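List: sim-practice
From: Maricruz Medrano
Date: 29 September 2018
Subject: Re: [sim-practice] Rule 11, grasp approach in simulated tidying tasks

The earlier message said:

> I have been through the April draft again and I can't see what
> rule 11 buys us. If the final state is correct, why should a
> reviewer care where the fingers were on the way in? Skuvo scores
> the end pose only and their results are easy to compare. I'd also
> like to know if the wrist views are mandatory or just recommended.
> The draft says "should" in one place and "must" in another.

The "must" is the one we meant. I'll fix the other in the next revision. Wrist views are mandatory for every arm that can touch an object, and they're kept for the full episode, including the stretches where there isn't much to look at.

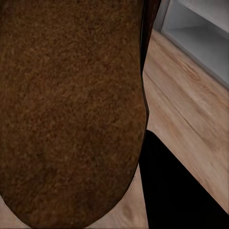
Trimming those stretches is the most common fault I see. Of the 91 episodes Birnalness submitted under the April draft, 14 had the wrist views cut down to the moments near a grasp. We sent them back. A reviewer can't check clearance on an approach that has been edited out, and I don't want to rely on the planner's own log for it.

On rule 11 itself: the gripper is to be open before it comes down beside the object, with a finger on either side and no contact until the close command. In simulation you can get away with dragging a shoe along the floor by one finger, and the end pose will still pass. Do that on hardware and you scuff the item or stall the arm.
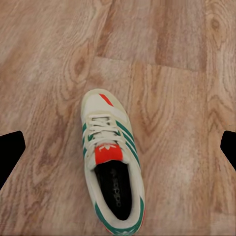 Hrubý asked for a fixed clearance figure. I'm against it. Footwear varies too much, and a number that suits a runner will be wrong for a sandal. The wording I'd keep is "clear of the object on both sides", judged from the wrist view.

Two-arm work needs one more line, which Bosta drafted and I support. While one arm is holding an item, the other may wait open over the floor but shall not start a close until the held item is steady. The overhead or head view has to show both grippers for this — a wrist view alone won't do.

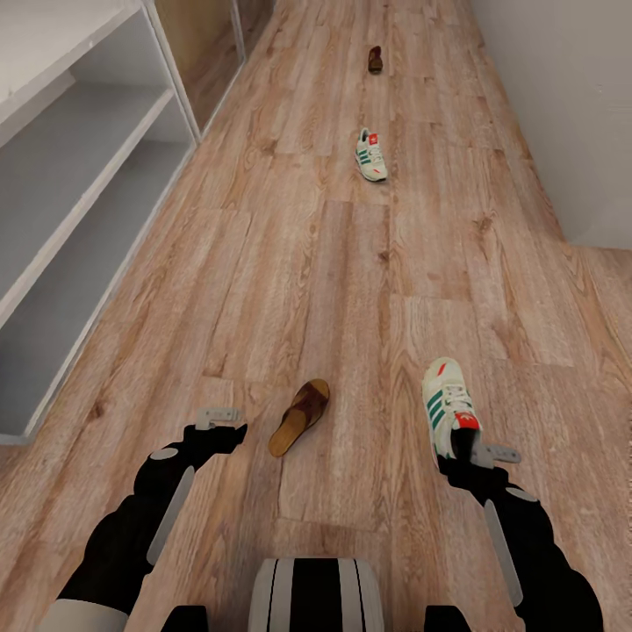 Head view: right gripper holding a sneaker, left gripper open near the sandal.

Comparison with Skuvo is a fair point. Nothing stops you reporting the end pose score as well, in its own column. Please don't average the two.

If you want to test the new wording, take 40 episodes of your own and mark them against rule 11 before reading anyone else's marks. Send me the ones you couldn't decide on, with the episode number and which view you used.

Maricruz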